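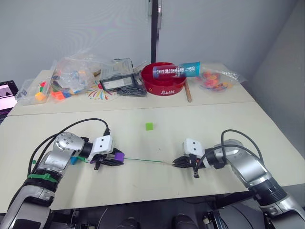
1. Ausgangslage

Im Wahlpflichtmodul Arbeitsplatzgestaltung sollte jede Gruppe eine einfache Sortieraufgabe so aufbauen, dass sie sich ohne lange Einweisung wiederholen lässt. Wir haben uns für kleine farbige Würfel und einen dünnen Stab entschieden. Das Material gehört zum Lernsatz Verkia, den das Fach schon länger besitzt, und war deshalb kostenlos zu bekommen. Unser Projekt lief unter dem Namen Clallau.

Die Frage war, wie viel Platz zwischen den Teilen frei bleiben muss, damit beim Ablegen keine Nachbarteile verschoben werden. Eine zweite Frage kam erst im Laufe der Arbeit dazu: ob die Farbe der Unterlage eine Rolle spielt.

2. Tisch und Raum

Gearbeitet wurde im Raum Giáp im Untergeschoss. Zwei weiße Tische stehen dort direkt aneinander, dahinter ist die hellgraue Wand. Abgelegt wird nur auf dem vorderen Tisch. Die Fuge zwischen den Platten haben wir als hintere Grenze genommen, weil kleine Teile dort hängen bleiben können. Geklebte Markierungen hatten wir zuerst vorgesehen, sie aber wieder entfernt. Die Ränder lösten sich und die Würfel standen schief darauf.

Die weiße Fläche hat Vor- und Nachteile. Grün und Lila heben sich gut ab, auch bei schwachem Licht. Dafür sieht man leichte Schatten auf der Platte, und beim Auswerten der Abstände mussten wir aufpassen, nicht die Schattenkante statt der Würfelkante abzulesen. Eine graue Unterlage der Firma Fiseo haben wir kurz ausprobiert. Die Schatten störten weniger, der blaue Würfel war darauf aber schlechter zu erkennen.

3. Material

Verwendet wurden Würfel in Grün, Lila und Blau sowie ein dünner grüner Stab mit heller Spitze. Der Stab dient als Abstandhalter und als Zeiger: Er wird flach geführt, die helle Spitze zeigt auf die Stelle, zu der das nächste Teil gehört. In den ersten Durchgängen haben wir ihn senkrecht aufgesetzt, das war zu wackelig.

Der hellgrüne Würfel ist das Bezugsteil. Er liegt allein auf der freien Fläche und wird während eines Durchgangs nicht bewegt. Alle Abstände werden von ihm aus gemessen.

4. Ablauf eines Durchgangs

Bezugswürfel ablegen.
Stab flach über die Platte führen, Spitze nach rechts.
Lila Würfel ablegen, Abstand notieren.
Blauen Würfel ablegen, Abstand notieren.
Stab weglegen und prüfen, ob der Bezugswürfel noch an seiner Stelle liegt.
Fläche räumen.

Hat sich der Bezugswürfel verschoben, gilt der Durchgang als ungültig. Er wird trotzdem in die Tabelle eingetragen, mit einem Vermerk in der letzten Spalte.

5. Ergebnisse

In der ersten Reihe haben wir 43 Durchgänge gemacht, davon waren 38 gültig. Bei den übrigen fünf wurde der Bezugswürfel angestoßen, meistens durch den Stab und beim Zurückziehen. In der zweiten Reihe haben wir den Stab erst angehoben und dann zur Seite weggenommen. Dabei gab es nur noch zwei ungültige Durchgänge - allerdings war diese Reihe kürzer, ein direkter Vergleich ist also nur eingeschränkt möglich.

Ein engerer Abstand spart Platz, aber kaum Zeit. Am besten ließ sich arbeiten, wenn neben jedem Teil mindestens eine Würfelbreite frei blieb. Bei weniger Platz mussten wir häufiger neu ansetzen.

6. Offene Punkte

Die Beleuchtung haben wir nicht verändert. Für die Fortsetzung im Februar wäre eine zweite Lichtquelle sinnvoll, um die Schatten abzuschwächen. Außerdem fehlt ein Vergleich mit größeren Würfeln. Die Messtabelle liegt im Kursordner unter der Nummer 1621, die Würfel sind wieder im Verkia-Kasten, der Stab liegt quer darüber, da er nicht in die Fächer passt.

Stand: 2021-01-29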